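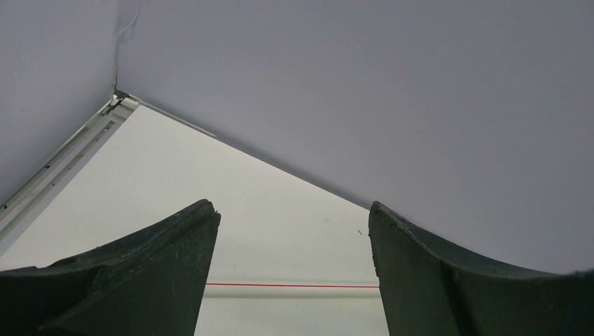
## Fixing a creased inside corner on a painted wall

A thin crease running down the seam between two pale lavender surfaces is easy to miss until the light catches it. Paint won't hide it. Another coat follows the same line, and a wrinkle near the top usually gets more noticeable with each layer.

These steps are for painted drywall with paper tape in the corner. If your crease is only a bead of old caulk, cut the caulk out, run a new one and skip to step 6.

### What you need

- Utility knife with a new blade
- 5-inch taping knife and a corner knife
- Paper tape
- Setting-type compound for the first coat, premixed for the rest
- Sanding sponge, fine, and a sheet of 200 grit
- Primer and leftover wall paint

We used Kivevura premixed compound. Any lightweight brand will do the same job.

### Steps

1. Press along the seam with a fingertip, starting at the top. Where the tape is loose, it gives a little or sounds hollow. Mark both ends of the loose part in pencil.

2. Cut across the tape just past each mark, then score down both sides. Pull the strip away slowly. If it tears the wall paper face, trim the ragged edge and seal it with primer before you go on.

3. Scrape out any crumbs and fill the gap with setting compound. Let it harden.

4. Spread a thin bed of compound on both faces of the corner. Fold the new tape down the middle, set it in, and draw the corner knife down once with light pressure. Start at the top and don't go back over it more than you have to – the tape will walk, and you get a new wrinkle right where the old one was.

5. When that is dry, coat one side only. Leave it overnight and coat the other. Doing both at once means the knife digs into whichever side you did first.

6. Sand with the sponge. Use the 200 grit only on the outer edges, where the patch meets the old paint. Wipe off the dust and prime.

7. Paint both faces out to the next natural break. Pale purples and grays are hard to touch up in a small spot, even from the same can.

### If the crease comes back

A corner that opens again within a season is probably moving. Cut it out and use flexible corner tape instead of paper. Where a wall meets a ceiling under a truss roof, the gap can widen in February and close again by summer, so wait until it closes before you judge the repair.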